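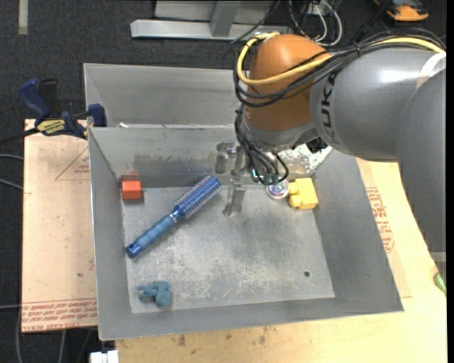 3.2 Items and bins

The items of this study are small things which people have in a bathroom, a child's room or a kitchen drawer. We wanted things that many readers own themselves, and that differ strongly in how they lie when they are put down. The first list was made from the sorting records of Mamo, a second-hand shop which receives mixed boxes of small goods from households. From this list we bought 30 items. After a short pilot, 21 of them were kept. The others were taken out when they broke easily, or when two items behaved so much alike that one was enough.

We arranged the kept items in 6 groups: brushes and combs, blocks, toy figures, small kitchen tools, closed packages and soft items. The groups follow the form of the item and not its use. A wooden spoon and a hairbrush are both long and have a heavier end, but the bristles of the brush hold its head above the floor, and so they were placed in different groups. The full list, with weights and lengths, is given in the appendix.

The items are laid in open metal bins that stand side by side (Figure 2). We chose metal for the whole study after the pilot, in which we also tried the plastic trays sold by Jondska. The plastic floor was softer and the items slid less on it, which made the differences between the groups smaller. The metal bins were bought second-hand and were not polished or painted again. Their floors are scratched, and the front bin in Figure 2 has whitish wear marks in the middle and a darker grey patch as well. We consider this an advantage, as the bins in a sorting room are seldom new. A new bin of the same type, supplied by Kerex, was used only for the comparison in Section 4.3.

3.3 Position of the items in the bin

For each layout we noted three things: which part of the bin the item was in, whether it touched a wall, and in what direction its long side pointed. For an item without a clear long side, such as a block, the direction was left out.

Figure 2 may serve to explain the terms. The blue round hairbrush lies diagonally in the left half, with the bristled head to the upper right and the end of the handle to the lower left. We call this position "free diagonal". The small red-orange block is in the back left corner, and the small blue-grey toy figure is in the lower left corner. Both are recorded as "corner", although their forms have little in common. The block has flat faces and its position can be described with few words. The figure has an irregular outline with parts like limbs, and two persons can easily disagree on where its front is. For this reason we did not use the direction of toy figures in the analysis.

One difficulty was the reflection of bright colours on the metal. The colour of the block is faintly repeated on the wall behind it, and in the early part of the work such a spot was sometimes marked as a part of the item. The written rule was then changed: only the item itself is marked, and a coloured spot on the wall or the floor is ignored. Another rule concerns small scraps that do not belong to the item set, for example the white one on the rim between the two bins. They were not recorded when they were outside the floor of a bin. A scrap on the floor was noted as "foreign matter", without further detail.

Transparent and half-transparent materials also needed attention. The handle of the hairbrush looks translucent, and handles of this kind can be hard to separate from a grey floor, especially over a worn area. In these cases the outline was drawn from the two ends towards the middle — this gave more stable results than following the edge from one side only.

3.4 Recording and checking

In total 1,000 layouts were recorded in this way. The marking was done with the Zasta form, which keeps one line for each item. Getachew Kumsa wrote the first version of the rules and checked the lines on which the two markers had different answers. Most of the differences were between "corner" and "wall", when an item touched one wall and was close to the other. We decided that an item is in the corner only if it is nearer to both walls than the length of its own shortest side. The lines made before this decision were marked again from the beginning. The last version of the rules is dated Jul 31, 2021, and all results in Section 4 are based on it.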